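Heneo 셀 이상 정지 및 안전 검토 회의록

주관: Loltico 자동화팀
장소: Brandão동 회의실
시간: 14:00 시작
참석: 자동화팀, 제어 소프트웨어 담당, 설비보전, 안전관리, Letadard 기술지원(원격)
배포: 참석 부서, Heneo 셀 운용자 전원
문서 상태: 7월 확정본

1. 이전 회의 조치사항 확인

1.1 작업대 높이 조정은 완료되었음. 추가 의견 없음.
1.2 예비 서보 입고 지연. Letadard 측에서 출고 일정을 다시 통보하기로 함. 미결로 유지.
1.3 운용자용 점검표 개정안은 본 회의 안건과 중복되므로 5항에서 함께 다룸.

2. 이상 발생 경위 보고

2.1 제어 담당이 로그를 기준으로 보고함. 티셔츠 접기 연속 운전 중 왼팔 그리퍼 서보에서 과부하 보호가 작동하여 해당 서보의 토크가 차단됨. 연속 운전 시작 후 40분 경과 시점이며, 마지막으로 기록된 서보 온도는 66℃임.

2.2 토크 차단 직후 왼팔의 상위 관절은 계속 위치 지령을 추종함. 그리퍼가 옷감을 문 상태에서 팔이 들어 올려졌고, 옷감이 당겨지면서 오른팔 쪽으로 이동함. 오른팔은 왼팔의 이상 상태를 전달받지 못해 예정된 동작을 그대로 수행함.

2.3 운용자가 비상정지를 눌러 양팔 전원을 차단함. 전원 차단과 동시에 왼팔이 자중으로 하강하여 그리퍼가 작업대 상판에 부딪힘. 당시 운용자의 손은 작업대 밖에 있었으며 인명 피해는 없음.

2.4 동일한 과부하 코드가 같은 달 로그에서 4회 확인됨. 앞선 건은 모두 재기동으로 처리되었고 이상 보고서가 작성되지 않음. 안전관리에서 보고 누락 자체를 별도 부적합으로 등록함.

3. 원인 검토

3.1 그리퍼 서보 과부하
접힌 옷감이 두꺼워지는 소매와 어깨 구간에서 그리퍼의 닫힘 목표 위치가 그대로 유지됨. 조가 목표에 도달하지 못한 채 정지 전류가 지속되어 온도가 상승한 것으로 판단함. 얇은 구간만으로 설정한 목표값을 전 구간에 적용한 것이 직접 원인임.

3.2 배선
설비보전에서 왼팔 서보 사이의 배선 여유가 관절마다 다르다는 점을 지적함. 손목 회전 시 하우징 주위를 도는 전선이 당겨질 수 있음. 다만 커넥터 접촉 불량이나 피복 손상은 확인되지 않았으므로 이번 건의 원인으로 보지 않음. 개선 항목으로만 등록함.

3.3 양팔 간 상태 공유
현재 소프트웨어는 팔별 제어 루프가 독립적이며, 한쪽의 서보 오류가 다른 쪽의 정지 조건에 포함되어 있지 않음. 제어 담당은 설계 당시 단일 팔 구성을 그대로 복제한 결과라고 설명함.

3.4 비상정지 시 낙하
서보에 브레이크가 없어 전원 차단 시 자세 유지가 불가능함. Letadard 기술지원에서도 해당 구성으로는 전원 차단 후 유지 토크를 보장할 수 없다고 확인함. 출력 링크의 적층 방향에 따른 균열 가능성이 제기되었으나 육안 점검에서는 균열이 발견되지 않음. 충격을 받은 링크는 다음 정비 시 교체함.

4. 논의

4.1 과열 임계값
제어 담당은 경고와 정지를 두 단계로 나누는 안을 제시함. 설비보전은 서보 내부 센서값과 하우징 표면 온도의 차이가 측정된 바 없으므로 임계값을 먼저 정하는 데 반대함. 표면 온도를 측정한 뒤 확정하기로 하고, 그때까지 연속 운전을 금지함.

4.2 정지 방식
정상 정지와 비상정지를 구분해야 한다는 데 이견 없음. 정상 정지는 양팔을 대기 자세로 복귀시킨 후 토크를 해제하는 방식으로 변경함. 비상정지는 즉시 차단을 유지함. 비상정지 시 토크를 남겨 두는 안은 안전관리에서 수용하지 않음. 낙하 위험은 접근 제한과 작업대 완충재로 관리함.

4.3 접근 제한
운전 중 옷감을 손으로 바로잡는 행위가 관행적으로 이루어지고 있음이 확인됨. 작업대 위 접근은 양팔이 대기 자세에 있고 토크가 해제된 상태에서만 허용함. 작업대 위 테이프를 접근 한계 표시로 쓰자는 의견이 있었으나, 다른 용도의 위치 표시와 혼동될 수 있어 채택하지 않음. 별도 색상의 경계선을 신규 부착함.

4.4 시험 재개 조건
자동화팀은 일정 지연을 이유로 한쪽 팔만 사용하는 부분 재개를 요청함. 안전관리는 오류 공유 기능이 없는 상태라도 반대쪽 팔의 전원 커넥터를 분리하면 재개할 수 있다고 답변함. 커넥터 분리 상태는 운용자가 아닌 설비보전이 확인하고 서명함.

5. 결정 및 조치사항

5.1 한쪽 서보 오류 발생 시 양팔이 함께 정지하도록 소프트웨어 수정. 담당: 제어 소프트웨어. 기한: 양팔 운전 재개 전.
5.2 그리퍼 닫힘 동작에 전류 상한 적용. 목표 위치 미도달 시 현재 위치를 유지 목표로 갱신. 담당: 제어 소프트웨어. 기한: 상동.
5.3 왼팔 그리퍼 서보 교체 및 탈거품 회송. 담당: 설비보전, Letadard. 기한: 예비품 입고 즉시.
5.4 손목부 배선 고정 방식 변경. 전 가동 범위에서 당김 여부 확인. 담당: 설비보전. 기한: 7월 말.
5.5 하우징 표면 온도 측정 및 센서값 비교표 제출. 담당: 설비보전. 기한: 차기 회의.
5.6 점검표 개정. 기동 전 확인 항목에 다음 4개를 추가함: 그리퍼 개폐, 손목부 배선, 작업대 고정부 체결, 비상정지 작동. 담당: 자동화팀. 기한: 7월 말.
5.7 과부하 코드 발생 시 재기동 전 이상 보고서 작성 의무화. 담당: 안전관리. 기한: 즉시 시행.

6. 미결사항

6.1 완충재의 재질과 두께. 상판 반사 특성이 달라지면 카메라 인식에 영향을 줄 수 있어 제어 담당의 검토 후 결정함.
6.2 충격 이력이 있는 링크의 교체 기준. Letadard에서 권고안을 보내기로 함.
6.3 예비 서보 입고 일정(1.2항에서 이월).

7. 첨부

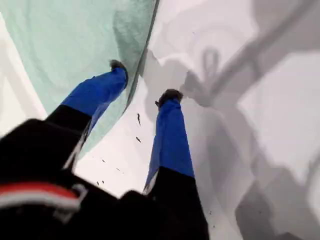
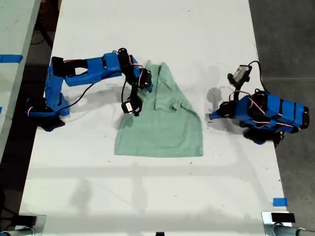 두 번째 사진: Heneo 셀, 흰색 작업대 위의 민트색 티셔츠와 좌우 로봇 팔. 티셔츠 상부 일부가 접힌 상태.

차기 회의는 5.5항 비교표 제출 후 소집함. 본 회의록에 대한 정정 요청은 자동화팀으로 제출할 것.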